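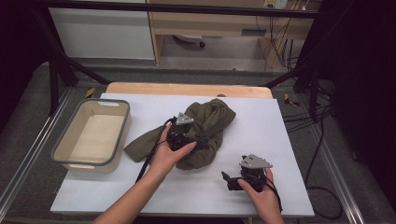 Visit to the Jundholm workshop, Preltov
Posted 2023-12-25

We went over to Jundholm in June and I am only now typing up my notes. Most of what we saw that day is covered in the newsletter, so I will stick to the cloth folding station, which is the part people have asked me about.

The station is a table with a white board on top, set in a metal frame on a carpeted floor. An operator works with a gripper in each hand, both wired, and handles a piece of cloth next to a small storage basket. The recordings go to Trillell, the group that trains the folding arm. We spent most of our hour on how the station is kept in working order.

Setup in the morning takes 15 minutes. The board gets wiped first, then checked for movement by pushing on each corner. If it has shifted, it is lined up again with the frame and the previous day's last run is looked at before anyone starts. The basket goes back on the left. They used to let operators put it wherever they liked and had to throw out a week of work.

The grippers get the most attention. The jaws are opened and closed 100 times at the start of each week while someone watches the readout for skips. Lint is the main trouble. It works its way into the slide and the jaw stops a hair short of closed, which is hard to see but shows up in the numbers. They clean it out with a dry brush. Oil was tried and it picked up more lint than before.

The plate on top of each gripper has to sit square. It is held with 2 screws, and a drop on the floor is enough to turn it slightly. After any drop the gripper comes out of use and is checked on a jig made by Bustos, a small machine shop down the road. We were allowed to try the jig. It is a block with a slot in it, and the gripper either goes in or it doesn't.

Cables wear out faster than anything else. The usual break is close to the gripper body, where the cable bends every time the wrist turns. They swapped 63 of them in the first year. Now each one has a loop of slack and a softer sleeve, and a cable lasts some three months. Spares hang on hooks by the door, already tested and tagged.

Someone in our party asked about cloths. They are washed before first use and retired when they go limp, and a limp one folds too easily to be of much use. Dark colors show lint on the board sooner, so those are left for the end of a shift.

Parking at Preltov is behind the building, not in front as the website says. The next visit will be in spring if enough people sign up. Wear flat shoes and leave large bags in the car.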